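Search articles, authors, topics

The Slow Harbor (nonfiction book)

The Slow Harbor is a work of economic history by Chie Onishi, first published by Niretix in September. It examines how small ports lost general cargo to container terminals and what replaced that trade. The text runs to 386 pages, including 59 pages of notes.

Background

Onishi began the work as a study of one port, Sekiguchi, and widened it after gaining access to the papers of the shipping agent Cirside. The archive holds 1,931 letters, most of them on freight rates and storage fees. Translation of the letters is credited to Mio Sugawara.

Argument

The book holds that port decline was set by inland rail pricing more than by ship size. Onishi divides the process into two stages. In the first, shippers moved high-value goods to larger terminals while bulk cargo stayed. In the second, warehouse owners sold land, which raised handling costs for the remaining users. A closing chapter applies the same model to later changes in factory work and parts supply.

Reception

Junpei Oshima called the rail chapters "careful and overdue" but questioned the use of a single agent's records. Chiharu Kikuchi disputed the second stage, noting that land sales at Nilura came before the loss of cargo. Onishi answered both in a preface to the paperback edition, dated 2019-07-13.
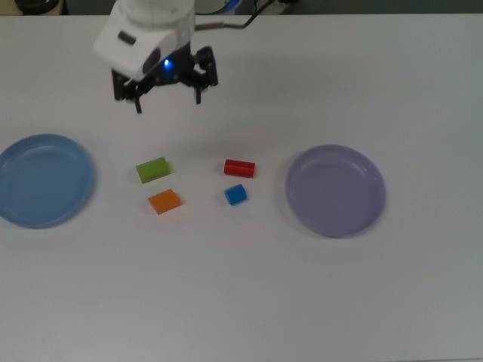
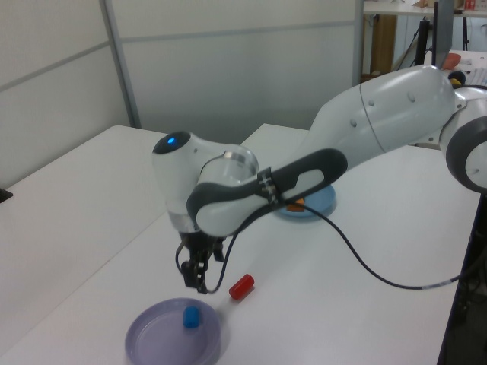
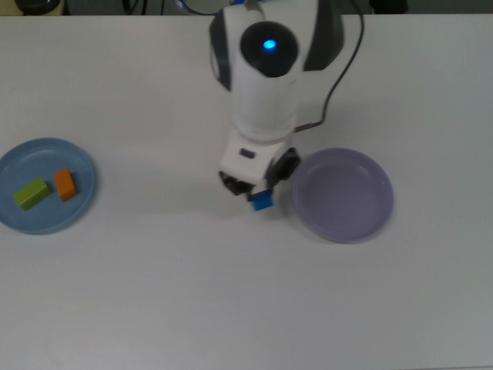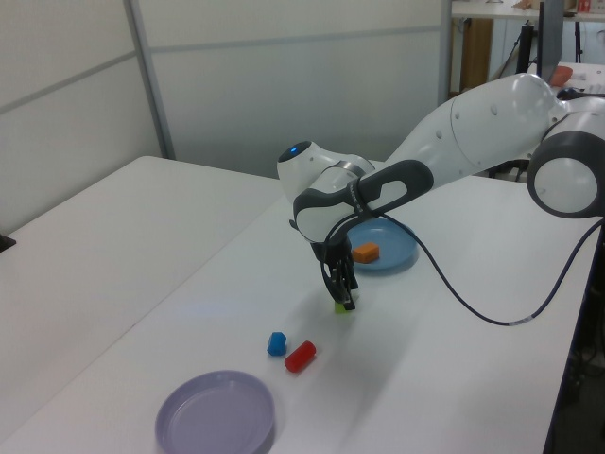 Editions

The first printing was limited to 500 copies in hardcover. The paperback corrects two rate tables in chapter four and adds an index of ship names. An abridged edition, prepared by Chie Shibata for classroom use, omits the notes and the chapter on insurance.

See also: Break bulk cargo; Freight rate; Port authority

14 shares 3 comments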